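07/05/2024
Bench notes, hand-held gripper, pose tracking and replay

Good day today. The relocalisation fix finally went in and it behaves far better than I'd hoped for on a first merge. Writing it down while I still remember which branch is which.

Background for Kobina, who was out: the tracker was losing its map whenever the gripper came in low over the blue bench. Big flat patch of one colour, hardly any corners to hold on to, and the fisheye model gets poor out at the rim where the useful stuff is. Last week's runs had 13 sessions with at least one jump in them, and the planner swallowed the jumps whole and tried to replay them as real motion. Lovely spikes in the joint plots.

What changed:
- feature budget is now split by image region, so the pegboard and the drawer cabinets can't hog the lot
- anything on the gripper itself gets masked before extraction (fingers, struts, mounts, the black bit at the bottom)
- the map gets saved at the end of the first pass and loaded for every later one, instead of starting cold

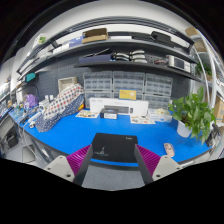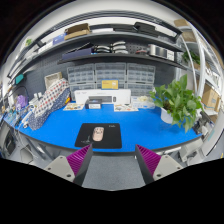 The mask made the biggest difference. I'd drawn it by hand with the fingers at rest and forgotten that the ribbed pads bend and move inwards when you squeeze, so the tracker kept picking up lovely crisp magenta ridges and deciding the whole room had shifted. Now the mask is the union of open and closed, plus a margin of 18 pixels. Costs us a bit of view in the middle when the fingers are open but I can live with that!

Ran one recording of 1480 frames through old and new. Old: three losses, one of them never recovered. New: none. I ran it again in case I'd fed it the wrong file. Still none. Crescencio came over to look at the trace and said it was the first one he'd seen that looked like a person's arm had made it.

Not solved:
Plant leaves. They give plenty of features and every one of them is a bit of a liar if there's a draught. Low weight for now, might try throwing them out by reprojection error over a longer window.

Time offset between the camera and the IMU is still a constant in the config. It wants estimating per session. Charvát has an estimator in its tools folder that I'd like to steal the idea from — need to read it properly first.

Replay in Skondari runs the smoothed path fine but the gripper width channel lags the pose. I think I'm filtering it twice. Check the resampler before blaming the encoder (again).

Branch is trilodholm-reloc, config is the one with "union" in the name. Don't use the old mask file, I've left it there only so the December sets can be reprocessed the way they were.

Next: same test with the lamps down, then hand the saved map to Kobina and see if his passes load it cleanly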